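December, evening

Rules for the kitchen task

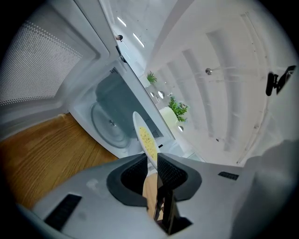

Today I worked again on the rules for the microwave recordings. Mieke Timmermans wants them on one page, so that a new person can read them while standing at the counter. My text is now three pages. I know it is too long, but each time I cut something I remember why I wrote it.

The first rule stays as it was: the door is fully open before the gripper picks up the plate. In the old version from Covano it was allowed to open the door with the other hand while the plate was already in the air. I never liked this. A person can do two things at the same time and feel when the plate begins to slip, but through the gripper you feel very little. I wrote "open, look, then lift." Mieke crossed out "look" because it cannot be checked. I put it back. We will see who wins.

We talked a long time about tilt. The plate is held by its rim, and the food goes to the low side. Stevens proposed a maximum angle. But who will measure an angle with a plate of food in the hand? I prefer a rule that one can follow with the eyes: if food reaches the rim, stop, put the plate down on the counter and begin again. The attempt is then marked as stopped and it is not deleted. This last part is important for me. In the Nemo set we deleted the bad attempts and later we could not say how often the task went wrong.

There is also the question of power. I wrote that the oven must be unplugged during all practice, and that for the recordings with heating only one person touches the buttons. Mieke agreed at once, which surprised me a little. She asked only that I write the name of this person on the sheet each morning.

I read through the comments on the last draft, 40 of them. Most are about words. Someone asks if "plate" includes a bowl. It does not, and I added a sentence. Someone else asks if the finger pads must be cleaned after every attempt or after every session. I wrote "after every session, and at once if there is food on them." I think this is reasonable - the pads have a fine surface and I worry about grease in it.

What I could not solve is when to let go. Rirkano says in its guide that the plate must stand flat on the turntable before the fingers open. Good, but from the side you do not always see if it stands flat. I tried some sentences and erased them all. Tomorrow I will ask the people who do it every day, they know better than I do.

Home late, soup, and a short call with my sister. I still have to send Mieke the new page numbers.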